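Print | E-mail

Tufa Pine Table – Owner's Guide
Section 8: Everyday use and small bottles

Now the fun part – your Tufa is together, the feet are level, and you can start living with it! Pine is a lovely wood for a work table. It warms up in color as the years go by, and every top has its own pattern of grain and knots, so the one you unpacked at home in Pleltport or anywhere else won't match the one in our showroom.

Before first use

1. Wipe the top along the grain with a soft, barely damp cloth.
2. Dry it right away with a second cloth.
3. Leave the top bare for 2 days if you have just oiled it with Kestus wood oil.

Note: Knots are a natural part of the board. They may darken a little, and they do not need filling.

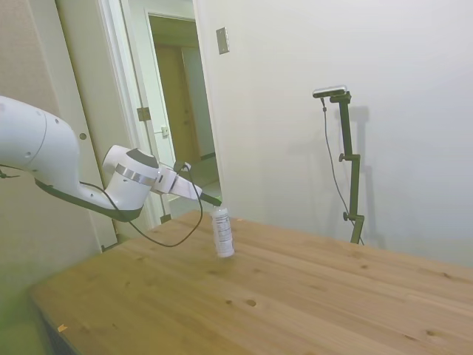

Can I leave vitamin or supplement bottles standing on the bare wood?
Dry bottles are fine on bare pine for as long as you like, but wipe the base first if the bottle has been near the sink or in the fridge.

Setting out small bottles

Slim bottles tip easily, so a good spot makes all the difference.

4. Choose a flat part of the board, away from the seams and the front edge.
5. Close the cap fully before you set the bottle down.
6. Stand the bottle upright and turn the label toward your seat – so handy when you want to read the small print!
7. Lift bottles when you move them. Grit under a plastic base will scratch the finish.

CAUTION: Keep supplements and medicines out of reach of children. A table top is not a storage place for them.

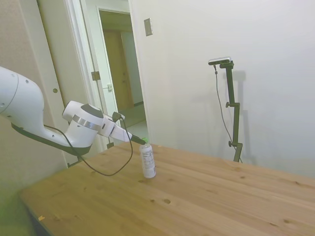 Fig. 8-2. Small bottle with a green cap, upright on the pine top.

If something spills

8. Blot liquids with a paper towel. Don't rub.
9. Brush up powder and crumbs with a dry cloth, working along the grain.
10. For a sticky ring, use warm water with one drop of dish soap, then dry.
11. If a mark stays, sand lightly with 200 grit paper and re-oil the spot. Give it 14 hours before you put anything back.

Note: Clutness touch-up kits include the paper, a cloth and enough oil for several small repairs.

Guide revised October 17, 2019

Print | E-mail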